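A morning at the Dagdag teaching rooms

Posted Sun 24 February

I had wanted to see the Dagdag site since last August, when a friend in food packing told me they let small groups in. The visit is free, but you have to book. There were 6 of us in my group, most from companies that do kitting or light packing. I run the packing side of a mail-order grocery with 16 people on the floor, and I went to find out how much work it takes to get a robot to do a new job.

Getting there

The building is behind the Nikex warehouse and shares its parking lot. The sign at the gate still says Nikex only, so go past the loading docks and turn left. Reception gave us badges and asked us to leave bags in a locker. Coffee was in the hallway. Lefteris Kyriakidis, who runs the teaching rooms, met us there and kept the introduction short.

How the teaching works

The company has no programmers writing out the moves for each job. A person does the job through the robot, again and again, and the recordings are used to train it. They call one recorded run a demonstration. For the job we saw, sorting jars and bottles into open containers, the plan is 520 demonstrations. When we visited they had 400 that passed checking.

The operator holds a pair of small handles, one for each arm, and the arms copy the movement. Squeezing a handle closes the gripper on that side. Lefteris said new operators grip too hard and move too fast, and that their first day of recordings is normally thrown out.

We watched on a monitor that switches between the cameras on the grippers and one fixed camera. The gripper view takes a while to get used to. With a jar of Lao Gan Ma held between the fingers, the lid takes up the middle of the screen and the text stamped on it can be read without trouble. 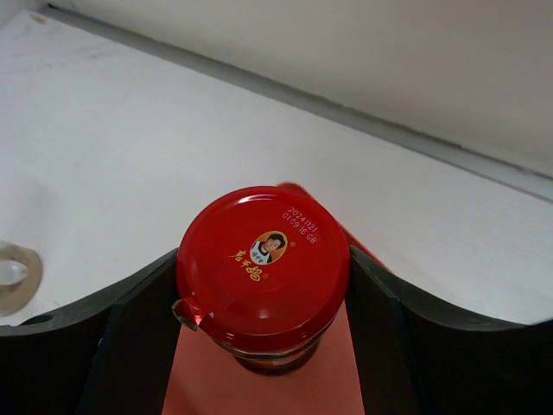 The sorting job

The setup is a white table with walls, two arms, and three containers: a red one, a clear one and a yellow one. The jars and bottles are ordinary kitchen sizes. Some are open and some have lids, and the fillings are mostly pale powders and grains, plus a few darker bottles. I asked why they didn't use identical test jars. Lefteris said they did at the start, and the trained robot then had trouble with anything a different height.

The rule is that the person recording should do the job the way they would want it done on a real line. If a jar goes in crooked, they fix it and keep recording. A few runs with a correction in them are kept on purpose. Runs where the operator stops to think for a long time are dropped.

Glass is the slow part. The operator has to judge the grip through the handles and the screen, and tilting a jar to fit it over a container takes both practice and patience.

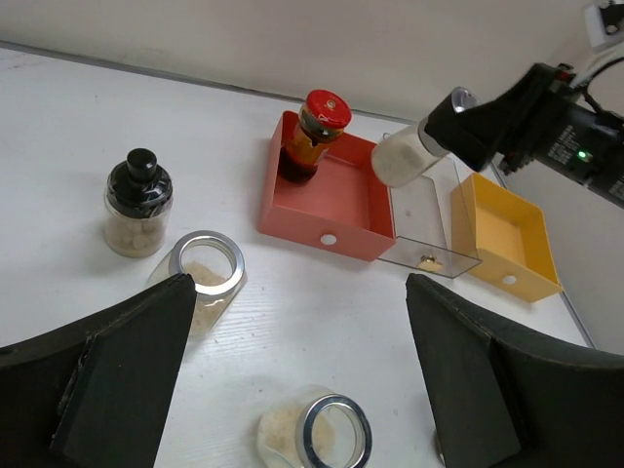

I had assumed the two arms would be taught separately. They are recorded together, by one person, so that the timing between them is part of what gets learned. An operator can leave one arm still while the other works, and that counts as part of the demonstration too. Between runs someone moves the jars to new spots. There is a printed sheet of starting layouts on a clipboard, and the operator ticks them off.

Two of us got a turn at the handles. I was one of them. It took me four tries to pick up a bottle, and I put it down harder than I meant to. The woman from Travus did better and got hers into a container on the second try. Your wrists get tired quickly. The regular operators work in short blocks and swap.

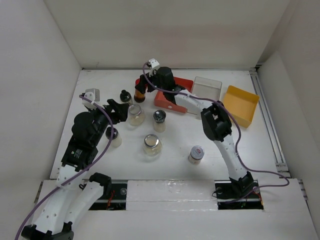 Both arms at the sorting table, with the right gripper holding a small amber bottle.

Checking the recordings

The last stop was a desk where recorded runs are reviewed before they go to training. The software is called Puson and was made in house. It plays the camera views side by side, and the reviewer marks each run keep, trim or drop. I would have liked more time at this desk. The questions from our group were mainly about cost, and Lefteris would not give prices in a group setting, though he offered to follow up by email.

For my own work, the useful point was that changing the job means recording again. A new jar of a similar shape may need only a small batch. A new container layout needs more. We change box sizes every season, so I have asked for figures on that.

The tour lasted the whole morning. Wear flat shoes, and bring a sweater, as the teaching rooms are kept cool. Bookings go through the front desk at Dagdag.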